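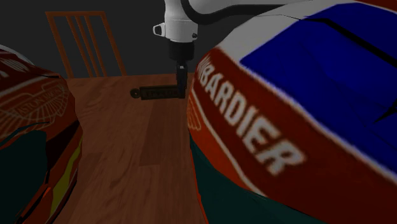 Clutter should be a graded part of the manipulation course at Gavlow, with the same weight as calibration and motion planning. At present it is optional. A team may submit a pick task on a bare table under even light, report a high success rate, and receive full marks. I have taught the project section for several years and I think this is a mistake in the rubric. Consider what a less convenient layout asks for. Two racing helmets stand close to the viewpoint, one on each side, and the arm has to be watched through the gap between them. The target is a small dark tag with a ring at one end, lying flat on brown planks, far back on the table. The wall behind is dark gray and the light is low. The gripper is down at the right-hand end of the tag. Every one of those choices makes perception harder, and none of them makes the grasp itself harder. That separation is useful, and it is what the course should be teaching.

Some background for readers outside the department. The project section runs in the fall and starts in September. Teams build a task in Fastis, our in-house scene tool, train or script a policy against it, and then run the same policy on a physical arm in the Menzies lab. Hardware time is short. Each team gets 18 physical trials, which have to cover setup errors, the real evaluation, and any repeat runs the grader asks for. Simulation time is effectively free. The obvious result is that teams do most of their thinking in simulation and treat the lab session as a formality.

I have no objection to that division of labor. Simulation is where a student can afford to be wrong. My objection is to what they choose to simulate. Given a free hand, most teams place a bright cube in the center of a plain surface, put the camera directly above it, and vary the cube's position by a few centimeters. They then run 250 episodes and report a success rate with a decimal point. The decimal point is honest arithmetic on a very narrow question.

The usual defense is that a simple scene isolates the variable under study. For a paper on gripper force control I would accept that. For a second-year project in which the stated outcome is "a working pick in an unstructured setting," the simple scene has removed the thing that was supposed to be studied. A cube in the middle of a plain table is a structured setting. The random offsets do not change that.

There is a second defense, which I take more seriously. Students say that cluttered scenes are arbitrary. Why helmets? Why a chair? Why that wall? Any particular set of objects is a sample of size one, and a policy tuned to it may be no more general than one tuned to the bare table. This is correct as far as it goes. The answer is to vary the clutter and to say how it was varied. Foreground objects can be swapped from a list. The viewpoint can be moved sideways so that the occluding edge crosses different parts of the workspace. The light can be drawn from a range that includes values the team does not like. What matters for the grade is that the list and the ranges are written down before the evaluation is run, and that the report shows results for each of them separately.

Large foreground objects deserve special attention, and they are the item teams leave out most often. Students will readily scatter small distractors on the table near the target. They have seen this in published work and it looks like effort. Few of them will put something big near the camera. Yet a big object close to the lens costs more pixels than anything on the table, and it tends to be the most colorful thing in view. A helmet with a broad blue panel and a red band with large white lettering is strong visual bait. A detector that has been trained on plain backgrounds will spend its confidence there. A student who sees this happen once learns more about feature selection than I can deliver in a lecture, and at no risk to hardware.

The same applies to target choice. A flat, dark tag is a poor target from the point of view of a team that wants a high number. It has little height, so a depth image barely separates it from the table. Its shape is long and narrow, so the grasp angle matters. The ring at one end offers a different contact from the body, and the team has to decide which end to approach and defend the decision. A cube asks for none of this. I would like the rubric to require at least one target with a meaningful orientation and a low profile. Keys, tags, spoons and pens would all qualify.

Wood grain is a smaller matter, but I will mention it. Plank texture produces long edges that run away from the viewer. A team that finds its object by edge detection will pick up the planks as well, and will have to think about scale or contrast. Our default table material in Fastis is a flat light gray, and most teams never change it. I have asked for the default to be changed. The request has been open for two semesters. The lab tables in Menzies have visible grain, so the default is also wrong in the plain sense that it does not match the room where the policy will be run.

Now the cost. A cluttered scene takes longer to build, longer to render, and longer to debug. On the shared machines in the Fundbridge building, a full evaluation of a simple scene finishes during a lab period. A scene with detailed foreground models and low lighting may need to run overnight. Teams with less experience will feel this most. I do not dismiss the concern, because the section already has a reputation for eating weekends. My proposal is to supply a shared library of foreground and background objects, already scaled and with collision shapes checked, so that no team spends a week repairing meshes. The students should spend their time on placement, variation and analysis. Modeling is a separate skill and belongs to a separate course.

The other cost is lower scores. Last year one team volunteered for a harder scene and finished with a simulated success rate of 70 percent. Teams with bare tables reported higher numbers and were, under the current rubric, graded higher. In the lab, the harder-scene team lost very little when it moved to the physical arm. I will not lean on that comparison, as it is one team and one arm. But the grading outcome was wrong whatever the lab result had been. We paid students to pick an easy question, and the ones who noticed the payment responded to it.

A fair rubric would score the gap as well as the level. If a team predicts from simulation that its policy will fail under low light with the left side of the view blocked, and the policy then fails under those conditions in the lab, that is a correct prediction and should earn points. A team that predicts success everywhere and fails in one corner has a worse understanding of its own system, even if its total is higher. I would assign a third of the project grade to prediction quality. Trial counts are low, so the predictions should be coarse: likely to work, likely to fail, no basis for a guess. The third category should carry no penalty when the team can explain why it has no basis.

I would also require a viewpoint that the team did not pick. The instructor would supply one camera pose per team after the policy is frozen. The pose would be physically reasonable for the lab, with no trick angles, and at least one would look at the table past a near object. Overhead cameras are common in student work because they make geometry easy. They are much less common in places where an arm has to share space with furniture and with people's belongings. A chair behind the table is a normal thing for a camera to see. A policy that has never had a chair behind the table has an untested assumption in it, and the student is usually unaware of having made one.

One colleague's reply to an earlier version of this argument was that the course should teach basics first and leave robustness for the capstone. I would agree if robustness were an advanced topic. In its simplest form it is a habit of asking which conditions were held fixed and writing them down. That can be taught in the first week. The capstone students I advise mostly do not have the habit. They have tidy plots of easy scenes, and one of them brought me a training log of 525 episodes in which the lighting value was the same on every line. The student had not looked at the column.

The changes I am asking for are modest. Replace the default table material. Publish the object library before the section opens. Require one low-profile target, one near occluder, and one assigned viewpoint. Move a third of the grade to prediction. The rest of the rubric, including the section on calibration, can stay as it is, although the calibration worksheet still refers to the old gripper mount and should be reissued before the fall.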